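Search this guide Enter a keyword or step number Go
Last updated 2026-08-20
Reading time: 5 minutes

Section 4. Setting Up the Tabletop Drinks Station

4.1 Purpose of this section

This section explains how to set up the shared drinks station in a Polik meeting room or reading room. It covers the table, the wire storage basket, the mugs, and the lidded canisters. Wall shelves and the sink area are covered in Section 5.

The station is meant to stay in place through the working week. It should be set up by one person and checked by a second before it is opened for use. At the Stavville building, the second check is recorded on the room card by the door.

4.2 Before you begin

Read all of the steps once before moving anything. Confirm that the table stands level and does not rock. On carpeted floors, press down on each corner in turn and adjust the feet until there is no movement.

Clear the tabletop completely. Wipe it with a damp cloth, following the direction of the grain, and dry it with a second cloth.

CAUTION: Do not use scouring pads or bleach on wood surfaces. Do not set the basket down on a damp table.

4.3 Placing the basket

1. Lift the basket with both hands, holding it by the long sides. Do not lift it by a single wire.

2. Lower it onto the back half of the table, with the long side parallel to the far edge. The front half of the table must remain free for pouring.

3. Check that the floor panel is lying flat. If a panel has shifted, remove the basket from the table before correcting it.

4. Stand the first mug in front of the basket, near the center of the table, and turn the handle toward the user's side.
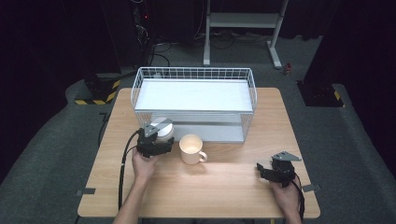 5. Confirm that a mug in this position can be picked up without the hand brushing the wires. If it cannot, move the basket back slightly -- the mug should stay where it is.

6. Place the remaining mugs inside the basket, upright and in a single layer. Mugs must not be stacked.

NOTE: The basket is for mugs, canisters, and dry goods only. Kettles and filled pitchers are to be kept on the side counter.

4.4 Canisters and lids

1. Wash and dry each canister and its lid before filling. Allow 30 minutes of air drying after the cloth.

2. Fill the canister to just below the rim and press the lid down evenly with the palm.

3. Attach the label to the front. Write the contents and the filling date in block letters.

4. Set tea canisters at the left end of the basket and sugar at the right end. Coffee goes between them.

5. Any lid that does not sit flat is to be replaced. Replacement lids are ordered from Choo under stock number 552, and Ye-ji Moon holds the order forms for all rooms.

CAUTION: Never place a loose lid on top of the wires. Lids left there tend to slide off when a mug is taken out.

4.5 The clear area

The front half of the table is referred to in this guide as the clear area. Apart from the one mug set out in step 4, it is to be kept free when the station is not in use. Spoons, napkins, and papers are not to be left in it overnight.

Wipe the clear area at the end of each day. Coffee rings should be treated the same day with a soft cloth and a drop of mild soap, then rinsed and dried. Marks that remain after two attempts should be reported and left alone; further rubbing will dull the finish.

Tables from Dirkeck are oiled every January. The station is closed on that day, and the basket is stored on the side counter until the surface is fully dry.

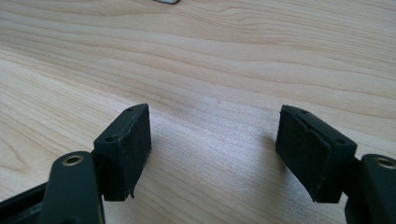
Eino Kiiskinen asks that the guide also mention felt pads under the basket. In his room the wires left faint lines in the wood over one winter, and the lines did not come out with oil. He would prefer the pads to be required on every table, including the older ones.

Felt pads are currently optional. Where they are fitted, use one at each bottom corner and check them when the table is oiled. A request to make them standard is with Yi-an Won for the next revision.

4.6 Closing the station

1. Return clean mugs to the basket and leave one in front.
2. Close all canisters.
3. Wipe and dry the clear area.
4. Initial the room card.

Questions about this section should be addressed to Lovely Dimaculangan at the Stavville front office.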